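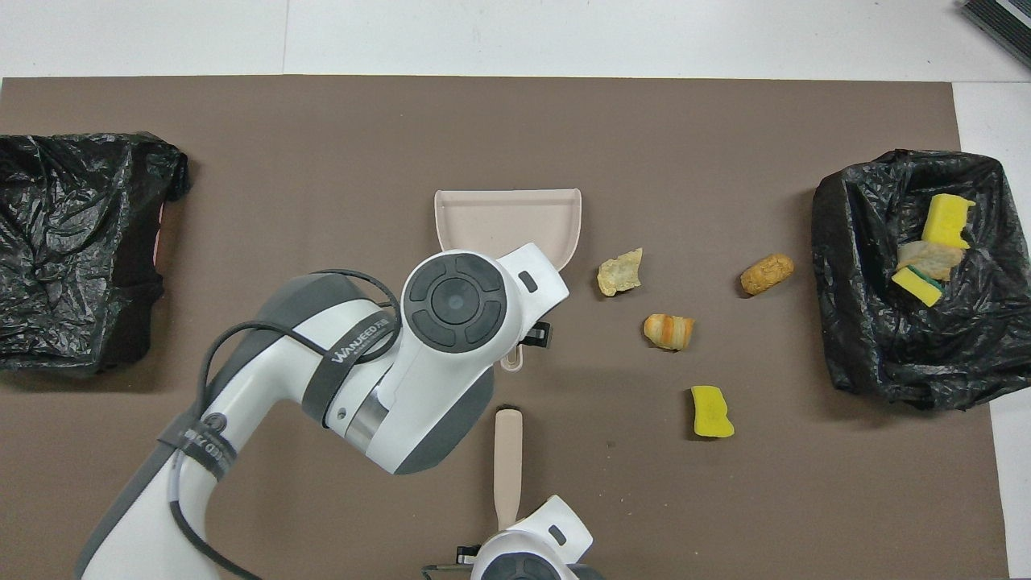

Saturdays with the crumb crew

I got to the Rusaren club at nine and Mirta Insaurralde already had bread all over the table. Her team is teaching a pair of robot arms to tidy up after lunch, dustpan in one gripper and brush in the other, and I wanted to know why they'd picked something so fiddly.

"Because I hate doing it!" she said. Then she thought a bit. "Also the rolls move. You push one and it goes wherever it likes."

The sponges are harder, according to her teammate Ditte Kirkegaard, who does most of the code. "They drag on the paper and bunch up against the pan. Bread is easy next to that."

They've logged 1063 practice runs so far and want 3000 before the Flestitz meet in July. I asked if that gets boring (I'd be asleep by run 40). Mirta laughed and said the brush arm is hers and she gets grumpy when anyone else takes a turn - Ditte nodded pretty hard at that.

They were sweeping again before I'd put my notebook away.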